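Last updated: 41 minutes ago

Gripper fault halts food-handling trials at Kiravis

Kiravis has suspended unattended running on its two-arm food-handling cells after a gripper failed to release during a July test and was driven down against the rim of a heated steamer. There were no injuries. The cell was shut down by a technician using the emergency stop, and the fault has since been traced to a cable connector at the wrist of the right arm.

The task under test is a simple one on paper. Steamed buns are moved one at a time between a plate and the basket of a domestic electric steamer, with the lid set aside at the start of each run. The work is done at low speed with parallel grippers, and the closing force is limited so that soft items are not crushed. Kiravis uses it as a standard check before new control software is passed to customers, among them the catering supplier Grostard.

According to the fault report, the run in question was the 59th of the day. The right arm picked up a bun, carried it to the basket and sent the open command. The gripper did not open. The controller received no position signal from the fingers and, in the absence of new data, carried on using the last value it had stored. That value had been recorded before the pick, when the fingers were open. The software therefore treated the bun as released and moved on to the next step, in which the arm lowers slightly before turning back towards the plate.

With the bun still held, the lowering move pushed the closed fingers on to the edge of the basket. The steamer shifted on the table and the arm kept pressing for 11 seconds. The force limit did not trip, as it had been set for the whole arm and the load at the wrist stayed below it. The technician then pressed the stop.
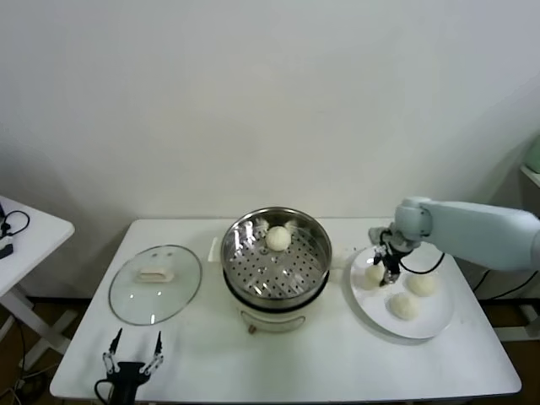

Yamila Cáceres said that the loose connector interested her less than the stale reading, and that any controller which goes on trusting a sensor after it has gone silent will sooner or later move when it should not. She added that a wrist cable on a working arm should be expected to fail and the software written on that basis.

The connector was opened and examined the following morning. Two pins had backed out of the housing by a small amount, enough to break contact when the wrist was turned past a certain angle. The cable to the gripper runs in a free loop so that the wrist can rotate, and each rotation puts a slight pull on the plug. The retaining clip was found to be fitted but not fully latched. Maintenance records show that the gripper had been changed earlier in the month, and that the plug was not pull-tested afterwards. The checklist did not call for it.

Steam is being looked at as a second factor. The report notes light corrosion on one pin and recommends a sealed connector for any arm that works over a heat source. It stops short of saying that moisture caused the loss of signal. A test rig at the company's Gbeho workshop is now cycling both types of connector over boiling water, and results are expected once the present batch has finished.

Kiravis checked its other cells and found partly latched clips on 13 grippers. None of these had produced a recorded fault. All have been refitted, and the plugs are now tied back to the wrist so that the loop no longer pulls on the clip.

The software change is the larger job. In the new version, a finger position older than a set limit is marked invalid and the arm holds where it is until a fresh reading arrives or an operator steps in. A separate and lower force limit applies to any downward move over the steamer. The heater supply will also be wired through the stop circuit. At present the emergency stop cuts power to the arms only, and on the day of the fault the steamer had to be switched off by hand, with an arm still resting against it.

Until the new version has passed its checks, the cells may be run only with a person standing within reach of the stop button. Grostard has been told to apply the same rule on its own site and has agreed to do so. No date has been given for a return to unattended running.

Reader comments

pisness_line2
We had the same thing with a bag-sealing arm. Gripper plug half in, worked fine for weeks, then only failed with the wrist turned over. Took ages to find as it tested perfectly on the bench.

T. Marl
Why was the heater not on the stop circuit from the start? It is a heat source inside the reach of a moving arm. I would have expected that to come up in the first risk assessment.

Oddjob
@T. Marl Depends how it was assessed. If the steamer went down as a test object and not as part of the machine, it may never have been looked at. Seen that more than once.

wetherby_controls
Holding position on a lost signal is right for this job but I would not want it as a blanket rule. Holding still over steam with something in the fingers has its own problems. A slow retreat upwards might be better.

Related items

Pisness recalls wrist couplings after cracks found in service
Grostard to add second packing hall
Force limits on small arms: what the settings mean
Gbeho workshop opens connector test bench to outside firms
Emergency stops and heated equipment: wiring notes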